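Review: Rostance gripper kit, after one month in our student club
by Yurani Correa
2 June 2022

Our club at the Brodville technical school bought the Rostance two-finger gripper in May, together with the small wrist camera that is sold for it. We paid 400 dollars for the set. The arm we already had, an older Condori, and the adapter plate fit on it without drilling. I write this for other clubs that have the same kind of budget, which means not much.

Our project this term is making burgers. Nelly Bermúdez, our teacher, chose it because food is soft and every piece has a different shape. We have nine members and they work in pairs, one at the controls and one keeping the ingredients ready.

First the good side. The fingers open wide, enough for a burger bun, and they close slowly if you set the speed low. With the bun we had success in the first evening. Lettuce is more difficult, and the shredded purple cabbage is the most difficult, because you never know how much of it you will take. Marleny Valderrama found that it helps to go into the container straight from above and close only halfway.
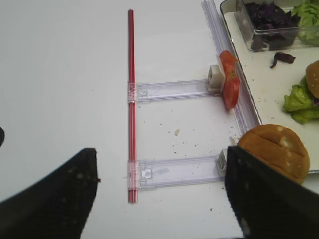 The tomato took us the longest time. A slice is thin and slippery, and when it lies flat the blunt tips can't get under it. I would like to have a thinner tip as an option, but Rostance doesn't sell one for this model. Oleksandra Yurchenko is drawing one for our printer now.

The camera is good for the price. You see both fingers and what is between them, and this is exactly what you need for the last few centimeters. When the gripper comes close to the table, one finger can hide the thing you want to pick up – we learned to turn the wrist a little before going down.

Cleaning is the weak point. The fingers are matte black and every bit of dust shows on them. The manual says only "wipe with dry cloth", and for a kit that people will use with food this is too short. Also the cable is stiff and the screws are very small. We have lost two.

I asked the shop, Cisau, about spare screws and they answered after eight days, politely, with a price that I found too high.

My rating is four stars of five. If your club works with blocks or boxes, you can buy it without worry. For food, plan extra time for the thin pieces, and keep a second cloth near the arm.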